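Fingertip comparison, continued from last week. Same arm (Potska), same parallel gripper, same wrist camera. The only hardware change is what sits on the fingers: the Plikitz rough pads against the Damari smooth ones. Results for cables and flat shiny things in this thread, boxes and bottles were in the last one.

Setup for anyone joining now. Each pad gets 33 attempts per object. An attempt counts as good if the object is held through a lift, a wrist turn and a return. Anything that has to be nudged by hand is a fail, including by me, including when it would obviously have worked.

Force limit is set in the Murakami controller and left alone for the whole run. I had two settings in the May version of this test and spent more time arguing about which one was fair than reading the data. One setting now.

Cables first. The task is to pick up a charging lead from the table with the charger end still plugged into an extension lead. The grasp point comes from the wrist camera only, no overhead view.

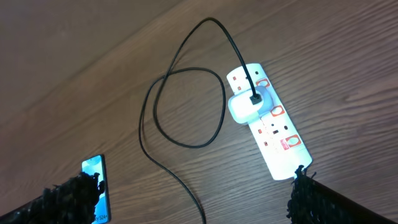
Cable picking with this gripper comes down to two errors: picking the wrong height, and picking the wrong strand. The height error is a table calibration problem and I can fix it. The strand error is harder. With a loop like the one beside the white charger, where the black cable crosses over itself, the segmentation returns a single blob at the crossing and the grasp candidate lands right in the middle of it. Closing there grabs both strands and drags the loop along.

Workaround for now: reject any candidate near a crossing and take the next one down the free length. Crude. It costs a second look on most attempts but the wrong-strand fails nearly went away for both pad types.

Wood grain is the other nuisance. Long dark streaks in a brown tabletop have much the same width as a thin lead in the depth-free version of the mask. Ryota Furukawa suggested a plain gray mat. I don't want the mat. Homes have wooden tables, and if the mask can't cope I would like to know it now.

Pad result on cable: Plikitz ahead, clearly. The rough face takes up the small gap you get when the fingers don't close perfectly parallel. Smooth Damari pads let a thin round cable roll toward the tip during the wrist turn, and once it starts rolling it leaves.

One point in favor of Damari on the same task. Smooth pads slide off a cable cleanly at release. The rough ones hang on to it. I added a small opening overtravel and a short backward move, which helps. Without those the lead sometimes follows the finger up.

Question from Tomomi Uchida: does the rough surface confuse the camera, given that both fingertips are in view the whole time? A little. The ragged outline moves the finger edge in the mask by a few pixels from one grasp to the next. I mask out a fixed wedge in each lower corner with some margin and stop caring.

The cost of that margin is that anything behind a finger is gone from the picture. A phone lying partly behind the left finger gets read as a narrow strip and the planner thinks it could pinch it. It can't. I now discard any object that touches the finger wedge and move the wrist before deciding.

Flat reflective objects next. I expected this to be a gripping problem. It is mostly a vision problem.

Same routine as with the cable: approach from above, close on the two long sides, lift, turn, return. The rim is the only thing worth trusting for width. Whatever shows up between the rims belongs to the ceiling, the lamps or some other part of the room, and the detector is happy to put a box around it.
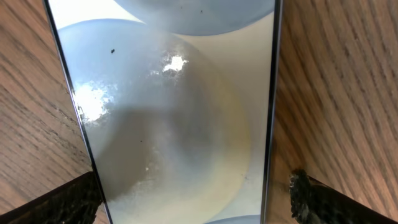

Glare detection by brightness threshold was useless. Set it low and it also eats the bright line along the rim, which I need. Set it high and a soft curved reflection passes as a real object sitting under the glass. Nattawut Wiriya proposed taking two views from slightly different wrist angles and keeping only the edges that stay put relative to the table. That works well enough that I have dropped the threshold entirely.

Two views means a slower cycle. I can live with it. Zsolt Hajdu can't, he is running the same arm on a sorting cell and every extra wrist move shows up in his numbers. He is testing a polarizer on the lens and will post his own results.

Pad result on flat rimmed objects: closer than I thought. The smooth pads have more contact area on a thin edge. The rough pads slip less under the wrist turn. Final count has Plikitz ahead by 4, and I wouldn't buy anything on the strength of that.

Wear. Total closures on the current Plikitz set: 1219. The faces have been rough since they went on, so judging wear by eye is hopeless. I weigh the pads before and after each run and do a pull test on a reference block. Pull force is still inside the spread of the first day.

Dust is the real maintenance item for rough pads. They pick it up from the table and some of it ends up on the next shiny thing. Tape lifts most of it. Compressed air only relocates it.

Takeshi Higuchi asked for the controller config. I'll share the force limit, the finger speed and the overtravel values, but the camera offsets are particular to this wrist and would only mislead you.

Next run is fabric, same pads, same force limit. After that I want one rough pad and one smooth pad on the same gripper, which Tomomi has been asking for since May.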